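Manipulation at Desk Scale: Report on a Demonstration Visit to the Haddadin Laboratory, Clendow

Submitted by Vy La
Module: Automation in Practice, second year
Date of submission: 16/07/2019

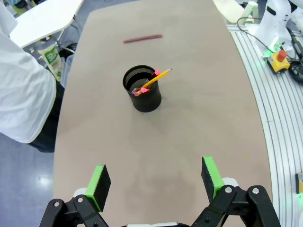

1. Purpose of the visit

The module requires each student to attend one external demonstration and to report on it with reference to the lecture material. The author attended the spring open day of the Haddadin Laboratory at Clendow, held in April. The laboratory works on the handling of small everyday articles by robot arms, and on this occasion it opened its main workroom to students from three colleges and to members of the public.

The report has two aims. The first is to record how a desk-tidying task was set up and carried out. The second is to compare what was seen with the account of grasp planning given in weeks five to eight of the module. Travel arrangements and the general programme of the day are mentioned only where they affected the observations.

2. Background

The laboratory was set up to study tasks that are simple for a person and awkward for a machine. Its present project, named Harley, concerns the sorting and putting away of stationery. The choice of subject was explained in the opening talk. Pens and pencils are thin, light and inclined to roll, and they are usually found in no particular order. A pencil standing in a cup also offers a very different problem from a pen lying on a table: the first must be drawn out along its own length without upsetting its neighbours, while the second must be approached from above with the fingers on either side of it.

Visitors were told that the project had started with a much wider set of articles, including scissors, rulers and rolls of tape, and that this had been cut back after the first year. The staff considered that too many different shapes had made it difficult to say why an attempt had failed.

3. Equipment

The demonstration used a white robot arm standing on a curved track platform beside a long beige table. The track follows the edge of the table on one side. Lecture material for this module deals almost entirely with arms bolted to a fixed base, and the author had not previously considered how much the position of the base limits the work that can be done. Staff stated that the base can be moved between sets of trials, and that it is kept still while an attempt is in progress.

The hand is a gripper with two fingers, fitted with green pads on black linkages. The inner faces of the pads, which meet the object, are black. A small camera is carried at the wrist and looks out past the fingers towards the table. The view from this camera was shown to visitors on a monitor throughout the session.

A yellow emergency stop box with a red mushroom button was placed by the arm. Before the first trial the demonstrator pressed the button, showed that the arm would not respond, and then released and reset it. Visitors were asked to remain behind a line marked on the floor on the far side of the room.

Control software was written at the laboratory under the name Fodura. Its workings were described in outline only. It takes the camera view, proposes several places at which an object might be held, and ranks them. The operator may accept the first proposal or pass to the next.

4. The task

Three kinds of trial were shown. They are given here in the order in which they were carried out.

In the first, a pen lay alone on the bare table and had to be picked up and placed in a black mesh pencil cup. In the second, a yellow pencil leaning in the cup with its point upwards had to be taken out and laid down. In the third, the cup held several pencils, some with pink erasers on their ends, and the operator named one for removal.

Each trial had a limit of 69 seconds. The laboratory had arrived at this figure from its own earlier records, in which attempts lasting longer had very seldom succeeded. A trial was counted as successful if the named article was moved to the correct place and the cup remained upright.

5. Observations

5.1 The pen on the table

This was the most reliable of the three trials. The gripper came down across the pen near its middle and closed slowly. On one attempt the pen was pushed a short distance before being held, and the software made a second approach without help. Placing the pen in the cup took longer than picking it up. The arm had to turn the pen from level to upright, and the demonstrator pointed out that the camera's view of the cup changes a good deal during this movement.

5.2 The single pencil

The pencil leaned against the rim at an angle, so the fingers had to be tilted to match it. The author observed that the first proposal made by Fodura was often too low, close to the rim, where there was little room for the pads. The operator passed over such proposals on two occasions. Once the pencil was held, the arm drew it out along its own line. On one attempt the movement was too steep and the cup was lifted with the pencil. The attempt was recorded as a failure and the cup was put back by hand.

5.3 The named pencil

Results here were mixed. Of 4 attempts, two were successful. In one of the others the gripper closed on two pencils together, and in the last the time limit was reached. Staff stated openly that this trial had been included so that visitors could see the present limits of the system.

A visitor asked why the mesh cup had not been replaced with a solid one. The reply was that the small holes make the edge of the cup harder to judge in the camera view, and that cups of this type are common in offices. The laboratory therefore wished to keep it.

6. Discussion

The visit supported several points made in the lectures. The first concerns the choice of grasp. The module teaches that a grasp should be judged by whether it holds the object firmly and also by whether the next movement can be made from it. The trials with the pen showed this clearly. A hold at the middle was steady, but it left less of the pen free to enter the cup, and the arm had to adjust its height more than once before letting go.

The second point concerns the wrist camera. In lectures this was presented mainly as a way of gaining a close view. It was seen during the visit that the closeness has a cost, as the rest of the table leaves the view when the hand descends. Fodura deals with this by keeping a record of where other articles were last seen. The record is not renewed during the descent, and a pencil that shifts in the cup at that stage may be missed. The author believes this may explain the attempt in which two pencils were held, although the staff did not confirm it.

The third point is the amount of testing required. The laboratory reported that it had completed 600 trials with the single pencil and 200 with the named pencil before the open day. These are considerable numbers for so modest a task, and they put into proportion the few attempts that a visitor is able to watch.

7. Limits of this report

The author attended one session of less than an hour. Notes were taken by hand, and the timing of individual movements was not recorded. Only the third trial was noted attempt by attempt. The description of the software relies on the spoken explanation given on the day and on a two-page handout, and no part of it was tested by the author.

8. Recommendations

It is recommended that future groups be given the handout before the visit. Several questions put by students had already been answered in it, and the time could have been used for a further trial. It is also recommended that the module include a short exercise on the placing of a robot's base, using a table and a track of the kind seen at Clendow.

9. Acknowledgement

The author thanks the staff of the Haddadin Laboratory for their patience in answering questions and for permission to refer to their trial figures in this report.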